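3. Lighting and ceiling conditions in the shared workspaces

3.1 Sites

The study took place in the town of Omdale, in a former textile building that has been divided into rented workshops and small offices. The building has a single long roof, and most units share the same type of ceiling. Two tenants agreed to take part. Sheehan is a repair and assembly business on the upper floor. Illudo is a design office on the floor below, where most of the work is done seated and at screens. Both had complained to the landlord about glare before we contacted them, so the sample should not be taken as typical of the building as a whole.

We recruited 17 people across the two tenants. Each had worked in the same unit for at least one winter and one summer. People who worked only evening hours were left out, as were those who had moved desks or benches during the previous three months. No one was paid, but employers agreed that the interviews and diary entries could be completed on work time.

3.2 What participants were asked to do

Participants kept a short paper diary for nine working days in August. Twice a day, once before lunch and once in mid-afternoon, they rated the light at their usual position on a scale from 1 (much too dim) to 5 (much too bright). They also wrote down the task they were doing and whether they had changed anything because of the light. Changes could be small: turning a chair, tilting a screen, moving a part closer to the body, or putting on a cap.

The wording of the scale was tested before the study began. An earlier version used the word "glare," and people understood it in different ways. One group used it only for reflections on shiny surfaces, while others used it for any light that made them squint. We dropped the word from the diary and raised it only in the interviews, after the participant had described the problem in his or her own terms.

Interviews followed in the week after the diaries were collected. They were held at the participant's own position so that people could point to the things they were talking about. Notes were typed up the same day and read back to the participant on request.

3.3 View direction

Most guidance on workplace lighting assumes a person who looks forward or slightly down. For desk work at Illudo this was a fair assumption. At Sheehan it was not. People there lean back to look under casings, reach up behind covers, and check connectors from below, and in these positions the ceiling becomes the background to the task. A bright ceiling that is no trouble to a seated person can then make a dark part hard to read. Figure 3 gives an upward view of this kind, with pale ceiling slats in strong light behind the grey underside of a piece of equipment.

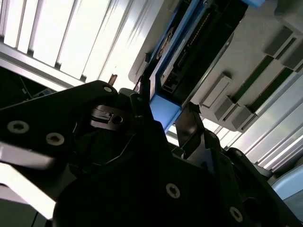

Figure 3. Slatted ceiling and equipment underside seen from a low angle. The component in the blue mounting carries a row of small gold-colored pins.

3.4 Illuminance readings

Readings were taken with a Valtoseo handheld meter at each participant's position, first with the sensor facing up and then with it facing the main work surface. We repeated both readings in the morning and in the afternoon. The sensor was held at bench or desk height, and the person taking the reading stood to one side to avoid casting a shadow on it. Blinds were left as we found them – this makes the readings less tidy, but it matches the conditions under which the diaries were filled in.

A horizontal reading says little about what reaches the eye when the head is tipped back. For this reason we added a third reading at the Sheehan positions, with the sensor held at eye height and pointed along the line of sight that the participant named as the most difficult. These readings are reported separately and are not averaged with the others.

3.5 Coding of diary entries

Two of the authors coded the diary entries independently. Each entry was assigned one main task and, where one was given, one response to the light. Entries with no response were kept in the data and coded as "none." Disagreements were settled by going back to the handwritten page, and in most cases the difference came from a word that one coder had misread. Missing entries were not filled in. A participant who skipped an afternoon simply has one fewer rating – we did not ask anyone to recall the light from memory.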